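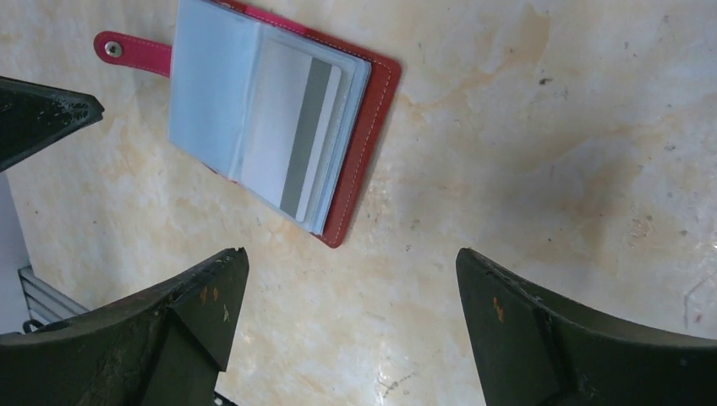
Station 2, wrist camera view. Open card wallet on the work surface, gripper fingers at the near side.

Melwood Student Robotics Program
Bench Safety and Readiness Checklist, Manipulation Stations
Reviewed item: Station 2, wallet handling task
Review period: June
Form to be kept with the station binder

Instructions to reviewers
Complete every line. Mark each item Satisfactory, Needs Attention, or Not Applicable. A comment is required for every item marked Needs Attention. The station may not be run by students while any item in Section A is open.

SECTION A. PERSONNEL AND EMERGENCY PROVISIONS

A1. Emergency stop within reach of the operator's seat
Satisfactory.
Comment: Pressed and released with the arm at rest and again during a slow move. The arm held position both times.

A2. Emergency stop within reach of the second student
Satisfactory.
Comment: The second button was relocated to the shelf side after the last review. The old label is still on the wall and should come down.

A3. Operator and second student both signed off on the station rules
Needs Attention, cleared the same day.
Comment: One signature was missing from the Tama team sheet. The team was held off the station until the sheet was complete.

A4. Safety glasses available and in good condition
Satisfactory.

A5. Long hair, lanyards, loose sleeves, and jewelry secured before power on
Satisfactory.
Comment: Reviewers are reminded that program ID lanyards count as lanyards.

A6. Floor area behind the operator clear
Satisfactory.
Comment: Backpacks go on the hooks.

SECTION B. WORK SURFACE AND SURROUNDINGS

B1. Tabletop secure and does not rock
Satisfactory.

B2. Tabletop condition
Satisfactory, with comment.
Comment: The marbled surface shows faint scratches and a yellowish-tan discolored area away from the wallet. Neither affects the task. Students have asked whether the discolored area should be covered. It should not be covered during the present set of runs, as a change of background would have to be recorded for every team.

B3. Glare on the surface
Needs Attention.
Comment: Faint shiny patches are visible in the wrist camera view between the gripper fingers. The clear sleeves in the wallet also catch the light. Teams are to note which overhead lights are on at the start of each session and leave them unchanged until the session ends.

B4. Aluminum extrusion at the edge of the work area
Needs Attention.
Comment: The ends should be checked by hand for burrs with power off. End caps are on order. Students are not to rest their hands on the extrusion while the arm is enabled.

B5. Cables routed outside the path of the arm
Satisfactory.
Comment: Checked through the full reach of the arm at low speed. Repeat after any move of the station.

B6. Food and drink kept off the bench
Satisfactory.

SECTION C. GRIPPER

C1. Fingers firmly attached
Satisfactory.
Comment: Fasteners checked with the station driver. Do not use the driver from the Grutel kit, which is a slightly different size and rounds the heads.

C2. Finger tips free of sharp damage
Needs Attention.
Comment: Small nicks and worn spots are present along the upper edge of the left finger. They are acceptable for cloth, card, and soft cover items. The finger is to be replaced before the thin film task is scheduled. The Xia team holds the spare pair and should return it to the parts cabinet.

C3. Finger surfaces clean
Needs Attention.
Comment: Small orange-brown marks are present on both fingers near the tips. Their source has not been established. Wipe both fingers with a dry cloth before the next session. If the marks do not come off, enter them in the station log as existing wear so that later reviewers do not report them again.

C4. Closing force limit set
Satisfactory.
Comment: Set to level 6 in the station profile. The limit is not to be raised by students. A request for a higher limit goes to the bench supervisor in writing.

C5. Gripper opens fully on loss of command
Satisfactory.

SECTION D. TASK OBJECT

D1. Object matches the approved list
Satisfactory.
Comment: Card-holder wallet, red leather-like cover, strap with snap button, clear plastic sleeves. Listed as object 44.

D2. Object free of personal information
Satisfactory, with comment.
Comment: The card in the sleeve lies with its back side up, magnetic stripe visible. Only blank or voided cards from the program drawer may be used in this task. Students may not substitute a bank card, transit card, or school ID of their own, even for a single trial. The operator is to check both sides of the card before loading.

D3. Metal parts identified
Satisfactory.
Comment: The snap button is the one hard point on the strap. Teams are to avoid closing the fingers directly on it. A grip on the strap itself is permitted.

D4. Loose or lifted parts
Needs Attention.
Comment: The sleeves on the left side are lifted and bent. A finger passing low over the wallet may catch an edge and drag the whole object. The approach height is to be confirmed by a slow pass before each new program is run at normal speed.

D5. Object start position recorded
Needs Attention.
Comment: The wallet lies at a slight diagonal and extends past the top of the wrist camera view. Two teams recorded the start position from this view alone. The position is to be taken from the overhead view as well, and the angle entered on the run sheet.

SECTION E. RECORDS

E1. Run sheet present and current
Satisfactory.

E2. Stopped runs entered with a reason
Needs Attention.
Comment: Of the 9 stopped runs on the sheet, several carry only the word "stopped." The entry must state who pressed the button (operator or second student) and what was in the gripper at the time.

E3. Station profile saved under the team name
Satisfactory.

DISPOSITION
Section A closed. Station 2 is released for student use at reduced speed. Items B4, C2, and C3 are to be looked at again before reduced speed is lifted. Items D4 and D5 are the responsibility of each team at the start of its own session.

Next review: at the change of task object, or sooner if the gripper fingers are replaced.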